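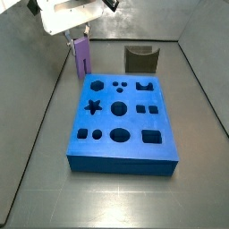
Miltance College, Play Materials
Handout 5: Shape sorters, and what they ask of people
Tutor: Clifford Lavoie, Room 104

Bring this handout to the practical. Last year half the group left it on the bus and then asked me what an orienting error was, which is on page one.

What a sorter is for

The catalogue will tell you that a shape sorter teaches shapes. A child who has posted the same star forty times before breakfast may well still call it "duck". The name of the shape is the least of it. What the toy mostly gives you is practice at turning a solid thing in the hand until its outline agrees with a hole, and then letting go of it, a skill some adults have yet to pick up where parking is concerned.

For this course we split the job into four stages:

Choosing: which hole?
Carrying: getting the piece there without dropping it or eating it.
Orienting: turning it until it agrees with the hole.
Seating: pushing it home and taking the hand away.

On your observation sheets, write down the stage where things stall. "Got cross" isn't a stage. Put it in the margin.

Box or board?

The box sorter, with holes in the lid, swallows the piece. There is a clunk and it's gone, and small children find this very fine. The drawback is that the lid comes off, and by eighteen months most of them know it.
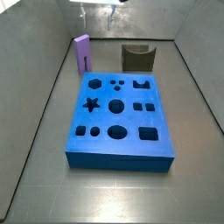

The board sorter keeps its pieces on show. Every recess is either filled or it isn't, so the child can see what is left to do, and so can the tutor, who would like to go home. Foam boards are quieter than wooden ones and kinder to toes. They also give a little, which matters more than you'd think: a soft edge forgives a piece that arrives slightly crooked, and it will sometimes forgive a piece that belongs in a different hole altogether. Make a note when this happens. Don't count it as a success, however proud everybody looks.

Easy and hard outlines

Round pieces first. A disc fits whichever way you spin it, so orienting hardly comes into it. A square gives you four chances per turn, a star five, a hexagon six. An oval or a plain oblong gives you two.

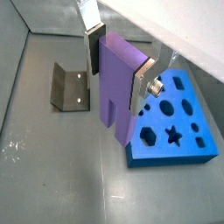 Pieces with a notch need a section to themselves. A child has to notice that one end differs from the other before any turning can begin, and plenty of adults in the practical don't. Take the purple block, which has a gap up the middle and two legs, like a tuning fork or a very short pair of trousers. Stood upright it looks far too tall for anything on a board. You have to decide which face is the one that matters, and the legs are so interesting that everyone assumes it must be them. Sometimes they're right. Before you hand over any notched piece, try it yourself with your eyes shut, and write one sentence on what your fingers went looking for.

Near neighbours are the other trap. Two holes of the same family side by side, one a touch bigger, will catch nearly everybody once. The small piece drops into the large hole and the mistake only comes to light at the end, with one piece over and a lot of blaming.

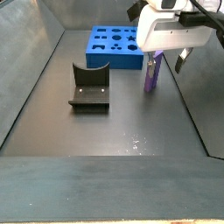
Where you put the board changes the task as well. Turn it end for end and a child who has learned "star, bottom left" will go confidently to the wrong corner. I recommend doing this in week two. It's mildly cruel and very informative.

For the practical

Work in pairs. One sorts, the other writes and keeps quiet. Swap after 5 minutes. No pointing, no humming, no meaningful looks at the correct hole.

Reading: Jiang, chapter on hand and outline. Zinberg is optional and long.

Observation reports go in the Bekport tray outside my door by 4 pm. The limit is 1,523 words, a figure I inherited and have given up querying.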